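Small Shelf, Small Basket: Tips for a Tidier Tabletop

Home » Around the House » Kitchen & Laundry Tips

I love a wire mesh shelf. There, I said it! For years I kept buying bigger cupboards and deeper drawers, and all I got was more places to lose the potato peeler. Then I put a little two-board shelf on the table at the end of our laundry room, dropped a plastic basket in it, and I've been telling people about it ever since.

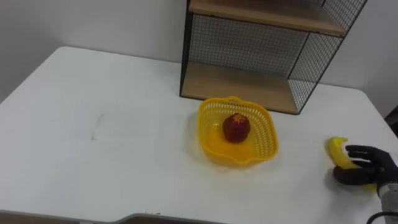
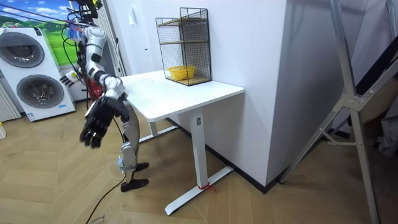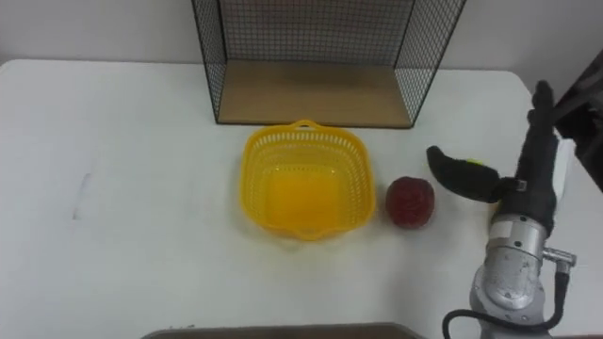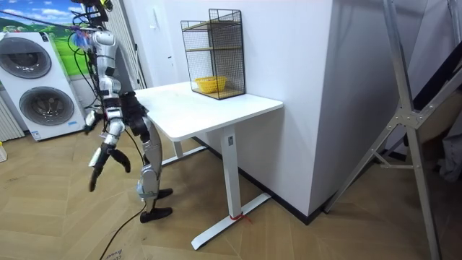
A wire shelf, a yellow basket, a white tabletop.

What goes in the basket is up to you, but I'd start with fruit. Apples are the easy ones. They sit happily in a basket with holes in the sides, where the air can get at them, and you can see at a glance when you're down to the last two. Bananas I leave out on their own (they speed everything else along, and they bruise if you so much as look at them). Onions and potatoes get a basket each, on different shelves, well away from the window.

Pick the basket after the shelf

This is the mistake I made at first! I came home from the Saturday market in Brenville with a gorgeous big basket, and it stuck out over the edge of the board by a good thumb's width. Measure the inside of the shelf, front to back and side to side, and then go shopping. Mine is 12 inches across inside, so I look for baskets that leave a finger of room on each side for lifting out.

Check the height too. You want to get your whole hand in over the rim while the basket is still on the shelf, otherwise you'll be pulling it out every single time and after a week you'll stop putting things back.

Keep one board free

I know, I know - an empty board looks like wasted space. But leave one clear for a few days before you decide what belongs there. Ours turned into the landing spot for whatever was on its way somewhere else: clean dish towels, a jar waiting for its lid, the mail. Now it gets emptied every evening and it's the most useful board in the house.

Cleaning the mesh

Dust loves a wire grid. A dry paintbrush, the soft kind you'd use for trim, gets into the little squares far better than a cloth does. Brush from the top down, then wipe the frame with a barely damp rag and dry it right away, especially at the corners where the rods meet. For wood boards, use as little water as you can and let them dry standing up.

Plastic baskets are even easier. Warm water, dish soap, an old toothbrush for the slots, then upside down on a towel. I do ours when the fruit runs out, so there's never a pile of pears to find a home for in the meantime.

If you put a shelf near the washer

Lots of us have the laundry and the kitchen things sharing a room, and it works fine with a bit of care. Keep detergent on a different shelf from anything you eat, and keep it capped. Push the shelf back to the wall so it can't get knocked by an elbow or a flying bedsheet, and stick a few felt dots under the base so it won't scratch the table. I bought a pack of 17 dots at the hardware store in Humton (why 17? no idea) and there are still plenty left in the drawer.

Scuffs on a white tabletop

Try a plain pencil eraser first. It takes off more gray marks than you'd expect! If that doesn't do it, make a paste of baking soda and water, rub it gently with a soft cloth, and rinse well. Test a spot near the back edge before you go at the middle, and skip the scouring pads completely. They leave a dull patch, and then you've got that to look at every morning with your coffee.

Next up on my list is the shelf under the sink, and I've already got my eye on two more baskets.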